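I've been keeping my own rain and snow records out back for a few winters now, and the question I get most from folks in Rurammont is how I come up with a snowfall number when the wind has shoved everything into one corner of the yard. So I finally sat down to write out how I do it. It's cheap, it's a little fussy, and you can be up and running in an afternoon.

## What you'll need

- A snow board. Mine is a piece of plywood painted white, 24 inches on a side.
- A ruler or yardstick marked in tenths of an inch (regular inches will drive you nuts once you start adding things up)
- A straight-sided rain gauge with a removable funnel
- A tall stake or flag
- A notebook. Paper. My phone dies in the cold.

I use an Avow gauge and I like it fine, but any straight-sided one with clear markings will do the job.

## Pick the spot before the ground freezes

I learned this one the hard way, out there with a hammer in the dark trying to get a stake into dirt that felt like a parking lot. Do it in the fall!

You want somewhere open but not *too* open. If there's a fence or a hedge breaking up the wind a bit, great, as long as you stay well back from it. Snow piles up on the downwind side of things and you'll get a big exciting number that means nothing. Keep away from the roof too, since it sheds, and away from the driveway if you own a snow blower and have poor aim like me.

My board sits 50 feet from the house. That's farther than I'd like at six in the morning in pajama pants, but the readings got a lot steadier after I moved it.

Set the board flat on the grass, level it, and put the stake right beside it. You will lose the board under the first decent snow if you skip the stake. I have stepped on mine more than once.

## Taking the reading

1. Go out at the same time every day. I go at 7 a.m.
2. Push the ruler straight down until it touches the board.
3. Read to the nearest tenth of an inch.
4. Do that in a few places on the board and average them.
5. Write it down *right then*.
6. Sweep the board clean and set it back on top of the new snow.

Step six is the one people forget, and then the next day's snow gets stacked on the old snow and the whole thing's a mess.

If it's snowing hard all day you can measure more than once, but don't go clearing the board every hour. Fresh snow settles, and if you keep wiping it off before it can, your total comes out way too high. I stick to a midday peek and the morning reading.
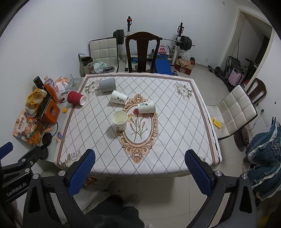 Snow depth is a separate number, by the way. Snowfall is what's new on the board. Depth is everything on the ground, old and new, and for that you use the yardstick out in the yard in several spots and take the average. I keep two columns in the notebook so I don't mix them up.

## Getting the water out of it

My favorite part! Take the funnel off the gauge before the storm so the snow falls straight into the cylinder. After your morning reading, bring the whole thing inside and melt what's in it. I pour in a measured amount of warm water, let it all go to slush and then to liquid, read the total, and subtract what I added. What's left is your melted precipitation.

Don't use boiling water. Plastic cracks, and then you're buying another gauge in the middle of winter.

Now divide the snowfall by the melted water. Say you had 6 inches of snow and it melted down to half an inch. That's a ratio of 12 to 1, pretty ordinary stuff. Lower numbers mean heavy, wet, heart-attack snow, and higher ones mean fluff you can move with a broom.

## A few odds and ends

Up at Hotmont they'll get a foot when I get a dusting, so don't panic if your number doesn't match the one on TV. The road climbs 700 feet between here and there and that changes everything.

If less than a tenth of an inch fell, write a T for trace. If nothing fell, write a zero. A blank square just means you slept in, and come March you won't remember which it was.

Wax the top of the board if you get a lot of sticky snow. A candle stub works.

Next up I'm going to write about freezing rain, which is a whole other headache. The Delacroix side of the valley gets more of it than we do, so if you measure over there and have a method you like, leave me a comment.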